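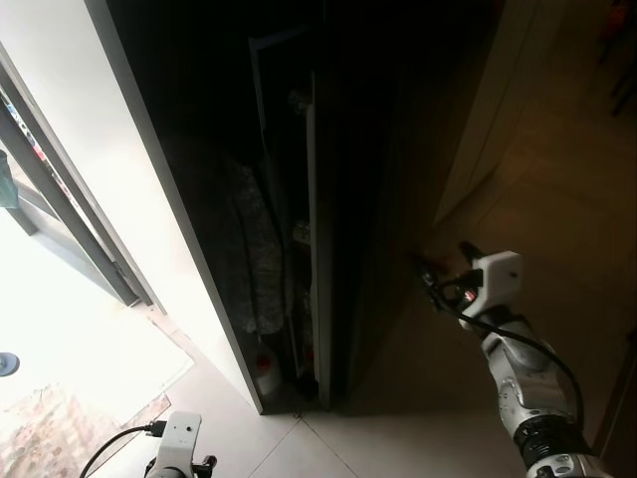 Right arm going in for the wardrobe door, left one parked down low.

So I've spent most of December with the Plimier home kit from Gastska, and I promised I'd write it up for the newsletter once I'd stopped changing my mind about it. I've changed it again twice this week, but the deadline is the deadline!

If you missed the last issue, the Plimier is a two-arm setup with a gripper and a small camera on each arm, sold with a wheeled base and a subscription for the software. You teach it chores by doing them yourself with the hand controllers, and after enough rounds it has a go alone. The full kit is $2,260 on the early list, plus 2 months of the software thrown in. There's an arms-only box for $900, but then you're bringing your own base and your own computer, and unless you already have a garage full of parts I wouldn't.

I started with wardrobes because that's what you all wrote in about. Tables are easy. Every demo I get sent is a table with some blocks on it. A wardrobe is dark inside, the door swings toward you, and soft stuff hangs in the way. Ours is nearly black and stands right by a big bright window, so the poor cameras get blasted with daylight from one side and gloom from the other (my phone can't cope with that corner either). There's gray knitwear hanging in there and a white bottle sitting at the bottom, and I left all of it where it was. I wanted to know how the kit does in a house people live in.

First, the good part. The arms are lovely to steer. I had the hang of the controllers before lunch on day one, and the black fingers are slim enough to get at a door edge without mashing it. Opening the door by remote felt natural by the end of the first afternoon. My neighbor Bülent Duman came over for a turn and was better at it than me within ten minutes, which I'm choosing not to think about.

Teaching it is slower. The guide suggests 100 rounds for a door, and I did every one of them over a week and a half, mostly at 7 in the morning with coffee. After that it would open the door by itself more often than not with the curtain drawn. With the sun coming in, it reached short and closed its fingers on air a lot. I sent the logs to support and got a reply from Sang-wook Yoo, who told me to record half my rounds in bright light and half in the evening and train again. I did, and it's much better now, though I wish that had been on page one of the guide.

Gripes: the cables. They run outside the arm in a big loop and I've snagged one on a door handle already. Clips would fix it, and there are none in the box. The base also doesn't care for thresholds, so if you have more than tile from one room to the next, measure first. And the app logs you out whenever it updates, usually when I've got both hands on the controllers.

Would I buy it? With my own money, the full kit, yes, if you like tinkering and have evenings to spare. If you just want your laundry put away, hold off for now. The Kendar kit is due on my doorstep next and they say it needs far fewer rounds, so I'll run it on the same wardrobe with the same sweaty patience and let you know.

Send me your awkward doors in the meantime. Sliding ones especially, I haven't tried any yet.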